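# Pooled tips in food stands

A **pooled tip** arrangement is a way of sharing gratuities in which the money left by customers at a food counter, cart or stand goes into one shared pot and is divided later among the people who worked. It is most common in places where several hands touch the same order, so that it would be hard to say whose tip it was in the first place. Market halls, fairgrounds, ferry terminals and ballpark counters are the usual homes of the custom, though a good many small cafés follow it too.

The idea is a very old and homely one, and most people who have worked a counter will have met it in some form – a coffee can beside the register, a jar with a slot cut in the lid, or these days a line on a card reader. What differs from place to place is how the pot gets split, who is allowed a share of it, and how soon it is paid out.

## Background

At a table-service restaurant, a customer usually deals with one server from start to finish, and the tip is understood to be meant for that person. A food stand works differently. One worker takes the order, another drops the fries, a third wraps and hands over, and somebody out of sight has been chopping onions since early morning. The customer may tip at the register before any of the food has been made, so the person standing nearest the jar isn't always the one who did the most to earn it.

Pooling grew up as an answer to that awkwardness. Where there was only a jar, the people on the counter generally emptied it at the end of the day and shared the coins out among themselves, by whatever rule they had all come to think was fair. When card payments took over, the money stopped being something that could be tipped out onto a counter and began arriving through the payroll instead, often a week or more after the shift. That change made written rules a good deal more common, as somebody in an office now had to know what to do with the money.

## Ways of dividing the pot

### By the hour

The plainest method adds up the hours everyone worked, divides the pot by that total, and pays each person according to the time they put in. It is easy to check and easy to explain to a new hire on the first morning. Its weak point is that a quiet hour counts the same as a frantic one, so the people who cover the busy stretch before a game or a concert can feel a bit hard done by if the pot is worked out over a long period.

Some stands get around this by running a separate pot for each shift. The money taken in the lunch hours goes to the lunch crew, and the evening people have their own. This pleases the workers on the busy shift and is less popular with those on the slow one, who will sometimes point out (quite reasonably) that they did all of the setting up.

### By points

Under a points system, each job carries a certain weight. A lead cook might carry two points, a counter worker one and a half, and a runner one. The pot is divided by the total number of points on the shift. Points are liked by stands where the jobs differ a lot in skill or strain, and they are argued over nearly everywhere they are used, since every change to the list of weights moves money from one pocket to another.

### Even shares

A few places simply split the pot evenly among all who worked that day. This suits a very small crew that keeps the same hours, and it is often how a family stand does things without ever having given the matter a name.

## The Droltgate market hall

One of the fuller written schemes is the one used in the food hall at Droltgate, a covered market where the stalls share a seating area and a single crew clears the tables. Because customers tend to leave cash on the tables after eating from several different stalls, there was for a long time no settled view as to where that money belonged, and it usually ended up with whoever happened to wipe the table down.

The hall's present rules treat table money as one pot and stall money as another. The clearing crew divides the first by the hour. Each stall keeps the second for its own staff, and passes a small fixed portion along to the clearing crew as well. Stall owners may not take a share of either, even on days when they work the counter themselves.

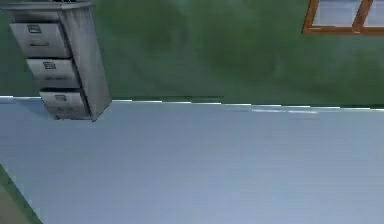 Paten, a dumpling stall, and Lūse, which sells flatbreads and pickled vegetables from the stall next door, went a step further and agreed to pool with each other. The two have opposite busy seasons. Dumplings sell best in cold weather and flatbreads in warm, and workers often crossed from one counter to the other to help with a line. Under the joint arrangement the tips of both stalls are added together for each day, and anyone who worked at either one is paid by the hour from the total.

The shared sheet for the first Saturday in May is still used in the hall when new stallholders are being shown how the sums are done. Paten's tips for the day came to $805 and Lūse's to $600, giving a joint pot of $1,405 before the portion for the clearing crew was taken off. Kept apart, the Lūse workers would have gone home with noticeably less, although two of them had spent the afternoon folding dumplings.

## Tip software

As card tips replaced cash, a number of payment programs began to include a pooling feature. Wultura, the one used at Droltgate, lets a manager assign each worker to a pot when they clock in, and move them to another if they change counters halfway through a shift. At closing time it shows the day's total and each person's share of it.

Opinions of such programs vary. Workers generally like being able to look up their share without asking, and managers are glad to be spared an evening with a calculator. The complaints are mostly to do with forgetting – a worker who helps out at another counter for an hour and doesn't tell the program about it won't be paid from that pot, and putting it right later means taking a little back from everyone else. For this reason many stands that use software still keep a paper sheet by the register and compare the two before anything is paid.

## Who may share

The question of who belongs in the pool is usually harder than the question of how to split it. Counter staff are nearly always included. Cooks are included in some places and left out in others, and the law on this has differed between states and changed over the years, so an owner setting up a pool is wise to read the current local rules before promising anything to anybody. Owners and managers are widely barred from taking a share, and even where the rules leave some room, the custom of the trade leans strongly against it.

Trainees are a gray area. Many stands give them a half share for the first few shifts, and some give a full share from the start, on the view that a trainee on a busy day is working as hard as anyone and probably sweating more.

## Arguments for and against

Those who favor pooling say that it makes for a kinder counter. Workers have no cause to jostle for the register or the best-placed window, and there is a good reason to help a neighbor who has fallen behind. It also evens out the luck of the day, so that a person sent to the slow end of the stadium concourse isn't punished for it.

Those who dislike it are often the quickest and friendliest workers, who believe (and may well be right) that they bring in more than they get back. There is also the worry that a slow coworker will coast along on everyone else's effort. Supporters tend to answer that this is a matter for the manager, and that a jar was never a very good way of finding out who was pulling their weight.

Customers, for their part, are mostly unaware of how the money is shared. A small sign saying that tips are split among the whole crew is common in market halls, and workers at stands without one are asked about it fairly often, usually by people who have worked a counter themselves.

## See also

- Concession stand
- Gratuity
- Service charge
- Tip jar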